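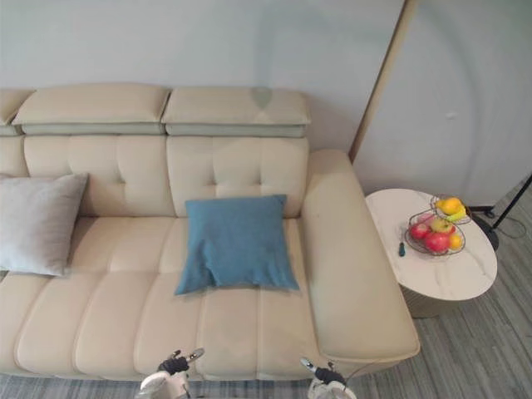

Cream sofa, grey and teal cushions, marble-patterned side table. Sitting room set, Reltholm.

Print this page
E-mail this page

# Reltholm sitting rooms: sofas, throw cushions and side tables

README for the picture set and the notes file. Kept by Shazia Zaidi. Read it before you use anything in the folder, particularly the section on labels, which has caused most of the arguments.

## What is in the folder

- `rooms/` holds 62 pictures of sitting rooms, mostly sofas with whatever was on them or beside them.
- `notes.csv` has one row per picture.
- `words.txt` is the list of words we agreed to use for furniture. It is shorter than people want it to be.
- `old/` is the first attempt. Please leave it alone. It has labels in it that I no longer believe.

The set came out of a dull question. Kristiansen, who lets furnished flats, wanted a way of recording how a sitting room should be left between tenants: which cushion goes where, whether the headrests are up, whether the side table is on the correct side of the sofa. Their inventory said "sofa, cushions, table" for every flat in Reltholm. Drimness was asked to do better and I was handed the job. I wasn't convinced then that a folder of pictures would settle anything, and I am only partly convinced now.

## What the notes record

Each row in `notes.csv` has these columns:

- `room` – flat code, then a letter
- `seat_type` – sofa, armchair, bench, other
- `colour` – one plain word
- `cushions_loose` – throw cushions only
- `cushion_place` – left, middle, right, arm, floor
- `table` – shape, then top
- `tidy` – yes, no, or blank
- `remarks`

"Left" and "right" are as you face the sofa, looking at it from the front. The old set used left and right as if you were sitting down. Half the rows were done one way and half the other, which is why there is an `old/` folder.

The `tidy` column is the weakest thing here. It was filled in by two people who don't agree about cushions. One of them thinks a throw cushion belongs in a corner, against the arm. The other likes it upright in the middle of a seat. The teal one in the picture at the top stands up against the right back cushion with cream showing on every side of it, and it got a yes and a no. I have left it blank. If your work depends on `tidy`, I'd find other work for it.

## Labels that cause trouble

**Leather.** The word list says "leather" for anything that looks like leather. It is a judgement by eye and should be read that way. Nobody has been round with a swatch, and a landlord who is told "leather" by a spreadsheet and then buys leather cream on the strength of it has my sympathy but not my apology.

**Marble.** We write "marble-patterned" for tabletops with veining. A few early rows say "marble" and I have changed the ones I found. A picture can show you faint grey veins on white. It can't tell you what the top weighs or what a hot mug will do to it.

**Cushion.** A hopeless word. It can mean the part you sit on, the part you lean on, the padded headrest or the square thing you throw. In `notes.csv` they are *seat cushion*, *back cushion*, *headrest* and *throw cushion*, and only the last goes in the count. Before we fixed this, a sofa with a tufted back and a row of headrests could come out with anything up to 20 "cushions", because someone had counted the quilted panels as well.

**Cream.** Also beige, ivory, off-white, stone and, once, "oatmeal". All of them are now `cream` unless the thing is clearly brown. The side table at the top of this page has a white top and a beige base, and for tables we take the colour of the top. I don't claim that is clever. It is written down, so at least it is the same every time.

**Grey, blue, green.** Teal goes under `blue`. I know.

## Headrests

Adjustable headrests were added late, at Kristiansen's request, on the grounds that tenants leave them at all angles. The trouble is that several sofas were taken from above and the angle of a headrest is hard to judge from there. I tried a column for "up" and "down" and gave it up after a Wednesday spent changing my mind. What survives is a line in `remarks` saying whether headrests are present. For the cream sofa it also mentions the darker grey-green band along their lower edges and a faint rounded mark on the right-hand one. I have not called the mark a stain. It might be one. It might be a shadow, or part of the thing, and I would sooner have a vague remark than a deposit dispute that quotes me.

## What this set is not good for

Condition reports. Several people have asked and the answer stays the same. Wear on a channelled seat hides down in the grooves, and you need to get your hand in there.

Measuring. There is nothing for scale in most of the rooms. Somebody at Zivstead tried to work out seat depths from the throw cushions, assuming they were all a standard size. Throw cushions aren't.

Shopping advice. There are no makers' names in the notes and I won't be adding guesses.

Claims about how people live. The rooms are all from one lettings firm, in one town, and the furniture was largely chosen by the landlord. Someone wrote to say the set proves people prefer pale sofas. It may show that landlords in Reltholm bought a lot of them.

## Things I would do differently

Fix the word list first. Decide on left and right before anyone opens a spreadsheet. Take every sofa whole, both arms, with the floor in front of it, so that a row doesn't have to say "left end not shown". Ask for a second picture of the side table by itself, because the `table` column is too often filled in from whatever happened to be next to the arm.

I would also drop `tidy`. I have said so at two meetings.

## Changes

**January.** Left and right swapped in the rows carried over from `old/`. "Marble" changed to "marble-patterned". Headrest angle column removed.

**Before that.** Throw cushions counted separately. Rows with no sofa at all taken out, except one bench, which stays because Kristiansen's inventory insists it is a sofa.

## Corrections

Send the room code and what you think is wrong. "The cushion is wrong" is not enough to go on; say which kind of cushion. `remarks` will take up to 2000 characters, but please don't take that as encouragement.

Print this page
E-mail this page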